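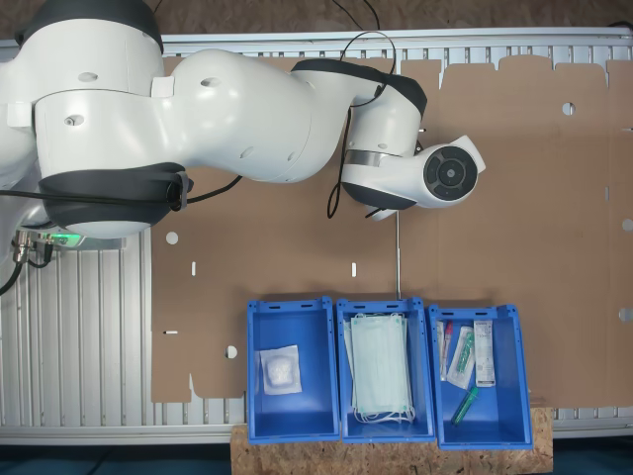

Flattened Boxes as Bench Covers
October 2024

Every shop magazine and half the people I know will tell you that the best cover for a slotted aluminum bench is an old carton, opened up and laid flat. Free, soft, throw it out when it gets dirty. I've heard it so often that I started to resent it. A box blank is designed to become a box, and it brings all of that with it: fold lines, tabs, a scalloped edge along the top that lines up with nothing on a rectangular table. The round openings bother me more. Five of them in one sheet, two cut in half by the edge of the photo, and every one is a place for a washer to go through and land in a slot you can no longer see. People say the cardboard keeps small parts out of the grooves. Mostly it does, I suppose, until it hides the ones that got in.

Olga Lozano disagrees with nearly everything on this page and asked me to say so. Her argument is that a Bandbridge rubber mat costs $79, goes shiny within months and smells like a tire store the whole time. I can't argue with the smell. I'm less sure about the rest, and I notice that the people who hate mats have usually owned exactly one.
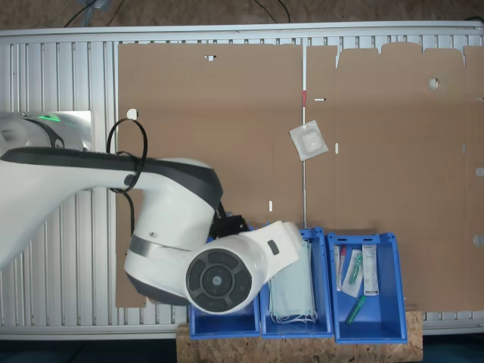 Two big sheets over the slotted table, with a thin metal rail between them. Small red mark near the top of the rail.

I'll give the two-sheet layout a bit more credit. If you already have something running across the bench, butting a sheet up to each side makes more sense than cutting a slit in one large piece and watching the slit grow. It also lets you swap one half at a time. But look at the left end, where the ribs are bare. So is the bench covered or isn't it? A cover that stops short gives you a ledge, and a ledge is where screwdrivers roll to.

Then there are the flaps. The sheet on the right still has its raised flaps and notches along the top. Tzu-hsuan Kwok says to leave them on because trimming makes a ragged edge that sheds. I trimmed mine in July with a new blade and a steel ruler and got a perfectly clean edge, so I don't know what he's using.

A few prices, for those who think I'm just being difficult. The Sepp hardboard topper was $21 when I bought it and has two good sides. The Trukeck cut-to-size panel was quoted to me at $419, and no, I didn't. Vunness will sell you a pack of plain flat cardboard sheets with no creases and no holes, seven to a pack, and I have trouble with the idea of paying for cardboard, although they do lie flatter than anything I've pulled off a carton.

If you insist on using boxes, put the printed side down and tape the creases. Masking tape is fine. More covers on the next page, including the carpet one.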